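Oltis Surface Marking Tape, blue, 28 mm
Product group: Tapes and marking
Supplied by Sjöberg Workshop Supplies
Unit of sale: single roll or carton

Low-tack crêpe paper tape for temporary marking of benches, tables, shelves and painted panels. Can be written on. Tears by hand.
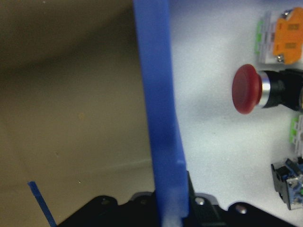
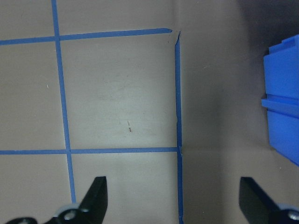
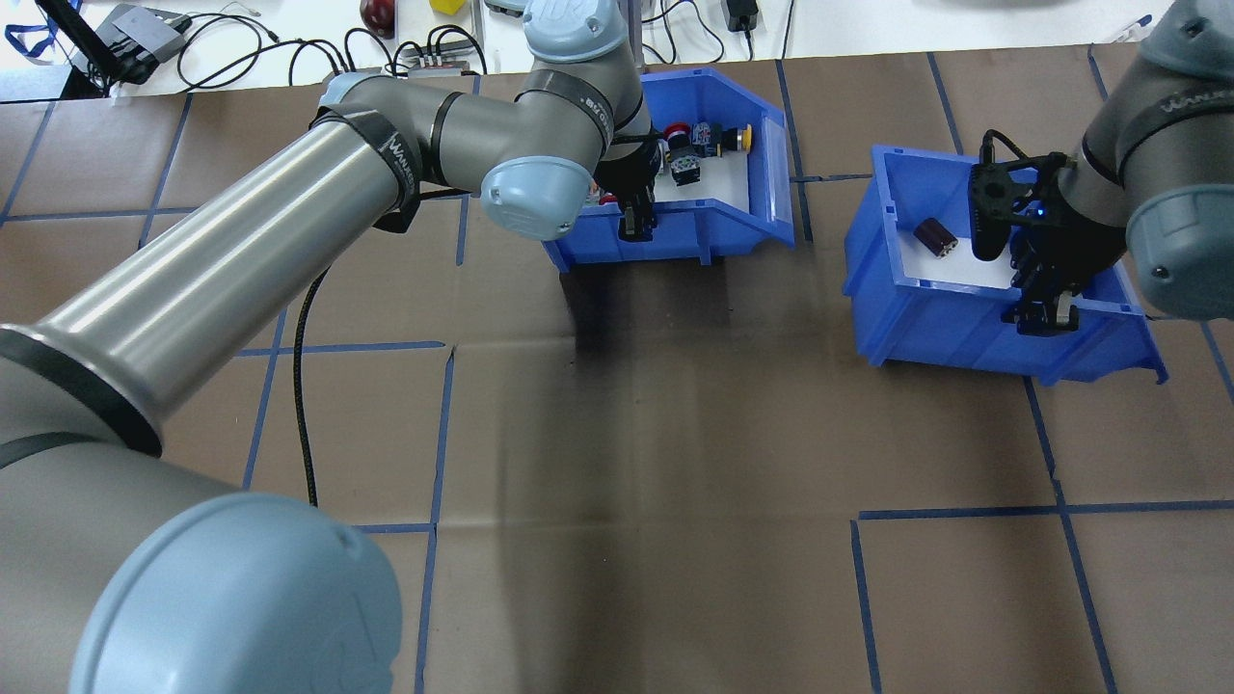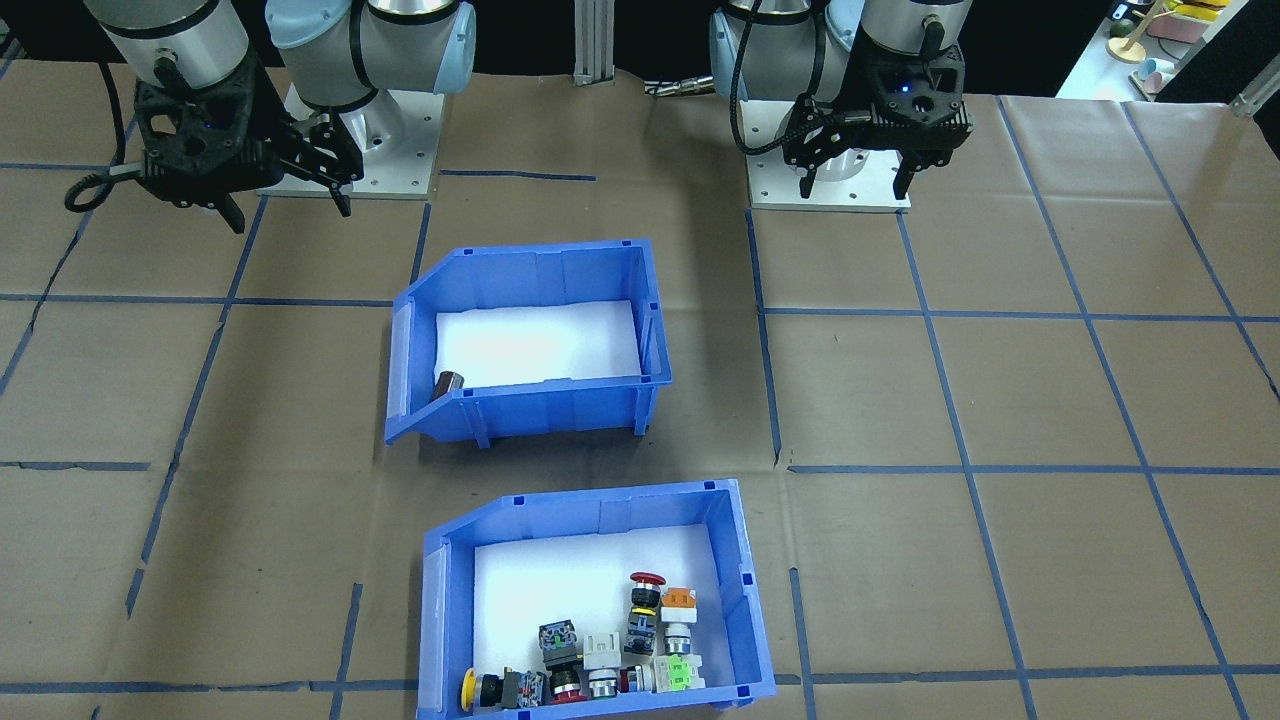
Second and fourth pictures: blue tape laid out as a grid on a table top.

Description

Oltis tape has a finely creped paper backing and a solvent-free acrylic adhesive. The tack is lower than that of general purpose masking tape. It will follow a slight curve if laid slowly. For tight curves use Oltis Flex, listed separately.

The tape is intended for marking out positions on work surfaces, masking before painting with a brush or roller, and holding down light paper or film. It is not a packing tape and should not be used to close boxes or carry weight.

Technical data

Backing: creped paper, blue
Adhesive: acrylic, water-based
Width: 28 mm
Roll length: 51 m
Core: cardboard, 77 mm inside diameter
Service temperature: 5 to 60 °C
Indoor removal period: up to 14 days
Outdoor removal period: up to 3 days, out of direct sun
Writing: pencil, ballpoint, permanent marker

Suitable surfaces

Sealed wood, melamine, painted steel, glass, most hard plastics. Emulsion paint should have dried for at least 48 hours before tape is applied, gloss paint for a week.

On brown paper and uncoated card the tape should be treated as permanent. It may lift fibres when pulled off. If a table is covered with paper, fix the paper first, apply the tape to the paper, and remove both together when the layout changes.

Not suitable for silicone, PTFE, oiled timber, bare plaster or wallpaper.

Laying out a grid

1. Wipe the surface with a damp cloth and let it dry. Do not use polish.
2. Mark the corner points in pencil. Measure both diagonals; they should match.
3. Lay the long strips first. Unroll a little more than is needed, hold it just above the surface and lower it in one movement. Do not stretch the tape, as it will creep back and lift at the ends.
4. Lay the cross strips over the long strips.
5. Press down with a plastic spreader, from the middle outwards.
6. Trim with a sharp blade held against a steel rule. On soft surfaces, tear instead.

Decide before starting whether cell sizes are taken to the edge or to the centre line of the tape. With 28 mm tape the difference is 28 mm per cell if the inside edges are used.

Removal

Pull back slowly at a low angle. Old tape that splits can be warmed gently with a hair dryer. Adhesive left behind comes off with white spirit; test on a hidden area first.

Storage

Store rolls flat in the carton, away from radiators and windows. Use within 24 months of delivery. Rolls that have been stored below 5 °C should be left at room temperature overnight before use.

Ordering

OLT-28-B single roll
OLT-28-B/C carton
OLT-28-B/P pallet, some 700 rolls, delivery by arrangement

Green and white are made to order. The earlier Setska tape in the same width has been withdrawn and OLT-28-B replaces it. Setska rolls were shorter, so please check quantities when repeating an old order. The Prenden bench dispenser takes this core size without an adaptor.

Carton orders placed before noon leave the same working day. Pallet orders for November should be confirmed in advance.

Technical questions: Britt-Marie Hedlund, tapes and marking

Data sheet revised Tuesday, October 5, 2021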